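Chapter 4
Folding and Storing Everyday Clothes

A garment that is folded well takes up less room, stays cleaner and needs less ironing. In this chapter you will learn how to prepare a surface, fold shirts with long and short sleeves, and plan the space in a drawer or on a shelf.

Shirts are a good place to begin. Most people own several, and the same few folds will do for nearly all of them.
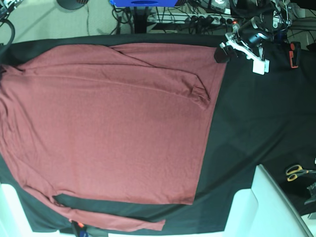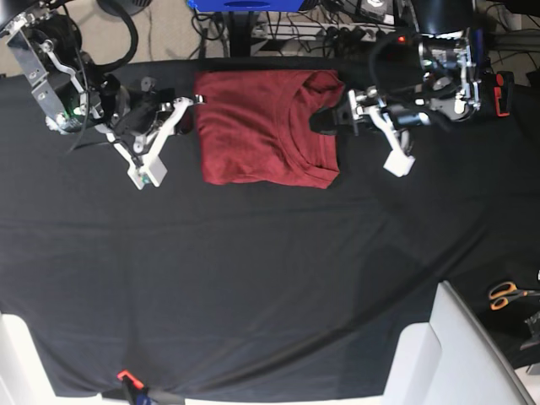 A long-sleeved shirt spread on a dark cloth with one sleeve folded over the body, and a T-shirt folded into a bundle.

4.1 Preparing to fold

Work on a table at hip height if you can. A bed is too soft, and the edges of the garment will wander. Cover the table with a clean cloth in a colour that contrasts with the clothes, so that hems and cuffs are easy to see. A cloth 1000 mm wide is enough for most adult shirts.

Check that the garment is fully dry. Close any buttons, then lay it down and smooth it with the flat of the hand, working from the middle towards the sides. Small creases can be left - long ones should be smoothed out before the first fold.

4.2 Sleeves first

Fold each sleeve across the body before you fold the body itself. A long sleeve may need a second fold at the elbow to keep the cuff inside the side seam. Short sleeves need only one.

Case study: the Grimshaw laundry

Kirsty Maihi runs the linen room at Grimshaw, a residential home in Bredness. Her shelves are 70 cm wide, and shirts used to be put away in whatever shape they came. In August she asked the staff to fold every shirt to the same width. Read her notes on page 70 before you start Activity 1.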